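Projektbericht: Wörter legen mit zwei Roboterarmen

Projektgruppe Trodeck, Wahlpflichtkurs Robotik
Stand: 18. Februar

1. Aufgabenstellung

Ziel des Projekts war es, mit zwei Roboterarmen kurze Wörter aus Buchstabensteinen auf einer Holzleiste zu legen. Die Steine liegen zu Beginn verstreut auf dem Tisch. Die Arme sollen den richtigen Stein greifen, ihn in der richtigen Ausrichtung zur Leiste bringen und dort an die Reihe anschließen. Das Wort wird vorher am Rechner eingegeben.

Die Idee entstand im August, als die beiden Arme aus dem Vorgängerprojekt frei wurden. Damals konnten sie Becher stapeln. Für das neue Projekt wollten wir eine Aufgabe, bei der die Lage der Gegenstände genauer stimmen muss und bei der man ein Ergebnis sofort lesen kann. Den Projektnamen Trodeck haben wir beibehalten, obwohl er eigentlich zur alten Aufgabe gehörte.

2. Material

Die Leiste und die Steine stammen aus einem Lernspiel der Firma Kleinschmidt. In die Leiste ist der Länge nach eine Rille eingelassen. Die Buchstaben sind Kleinbuchstaben in Weiß, die Steine gibt es unter anderem in Rot und Blau. Das Spiel war schon gebraucht, die Kanten sind an vielen Stellen abgestoßen. Für die Bilderkennung war das am Anfang ein Problem, dazu mehr in Abschnitt 4.

Die Greiferfinger haben wir selbst gezeichnet. Sie laufen spitz zu und haben innen eine geriffelte Fläche. Die Vorlage dafür war der Clamholm-Finger aus dem letzten Schuljahr, der für Becher gut, für flache Steine aber zu breit war. Mit der schmalen Spitze kommt man auch an einen Stein heran, neben dem schon ein anderer liegt.

Die Steuerung läuft über Flokix, ein Programm, das in unserer AG entstanden ist und das die Bewegungen beider Arme in einer gemeinsamen Zeitleiste verwaltet. Das Budget betrug 60 Euro und wurde fast vollständig für Druckmaterial und Schrauben ausgegeben.

3. Vorgehen

Wir haben die Arbeit in zwei Teile getrennt. Eine Gruppe hat sich um das Greifen gekümmert, die andere um das Erkennen der Buchstaben. Beide Gruppen haben mit demselben Tisch gearbeitet, was die Planung der Termine schwierig gemacht hat.

Das Greifen wurde zuerst von Hand vorgeführt. Dabei führt eine Person die Arme über zwei Steuergriffe, und Flokix zeichnet die Gelenkstellungen und die Bilder der Handgelenkkameras auf. Bis zum Ende der Aufnahmephase hatten wir 1.271 Durchgänge gespeichert. Davon waren 700 brauchbar. Aussortiert haben wir alle Durchgänge, in denen ein Stein heruntergefallen ist, in denen sich die Arme berührt haben oder in denen die Kamera keinen Ton und kein Bild geliefert hat. Der Ton wird zwar nicht ausgewertet, das Programm brach aber trotzdem ab, wenn die Tonspur fehlte. Diesen Fehler haben wir erst spät gefunden.

Ein Durchgang besteht aus Anfahren, Greifen, Anheben, Drehen, Absetzen und Anschieben. Das Anschieben haben wir nachträglich eingeführt. Ohne diesen Schritt blieb zwischen den Steinen oft eine Lücke, und der letzte Stein passte nicht mehr auf die Leiste. Beim Anschieben drückt ein Finger mit der Spitze leicht gegen den Stein, bis er am Nachbarn anliegt.

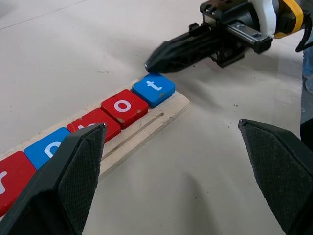

Schwierig war die Absprache zwischen den Armen. Wenn beide gleichzeitig an der Leiste arbeiten, ist dort wenig Platz. In der ersten Fassung durfte jeder Arm fahren, sobald er einen Stein gefunden hatte. Das führte zu mehreren Zusammenstößen, bei denen eine Fingerspitze abbrach. Danach haben wir in Flokix eine Sperre eingebaut. Ein Arm meldet den Bereich über der Leiste an und gibt ihn erst wieder frei, wenn er sich zurückgezogen hat. Der andere Arm wartet so lange in einer festen Position. Das kostet Zeit, Zusammenstöße gab es mit der Sperre aber keine mehr.

4. Erkennen der Buchstaben

Für die Erkennung haben wir 500 Bilder beschriftet. Die meisten Buchstaben wurden danach sicher erkannt. Verwechslungen gab es vor allem bei b, d, p und q, die sich bei gedrehten Steinen nur durch ihre Lage unterscheiden. Gelöst haben wir das nur teilweise. Wir legen diese Steine jetzt zu Beginn so hin, dass die Schrift ungefähr zur Leiste zeigt.

Ein zweites Problem waren die abgestoßenen Stellen. Helle Flecken am Rand wurden manchmal als Teil des Buchstabens gewertet. Seitdem schneidet das Programm den Rand jedes Steins vor der Auswertung weg.

Oft verdeckt auch ein Greiferfinger den Buchstaben. Die Erkennung läuft deshalb vor dem Greifen, und das Ergebnis wird bis zum Absetzen gespeichert. Wenn ein Stein unterwegs verrutscht, merkt das Programm das nicht.

5. Stand und offene Punkte

Wörter mit drei Buchstaben legt die Anlage meistens richtig. Bei längeren Wörtern nimmt die Genauigkeit ab, vor allem am Ende der Leiste, wo sich kleine Fehler aus den vorherigen Schritten addieren. Eine Messreihe mit festen Startpositionen fehlt noch.

Offen sind außerdem:

- eine Prüfung nach dem Absetzen, ob der Stein richtig herum liegt
- eine Halterung für die Leiste, die bisher nur lose auf dem Tisch liegt und beim Anschieben verrutschen kann
- Zugentlastungen für die Kabel an beiden Armen
- eine Anleitung für Flokix, damit die nächste Gruppe das Programm ohne uns starten kann

Die Aufnahmen und die Druckdateien für die Finger liegen im Kurslaufwerk im Ordner Trodeck. Die Dateien mit dem Zusatz "alt" gehören zum Becherprojekt und sollen nicht gelöscht werden.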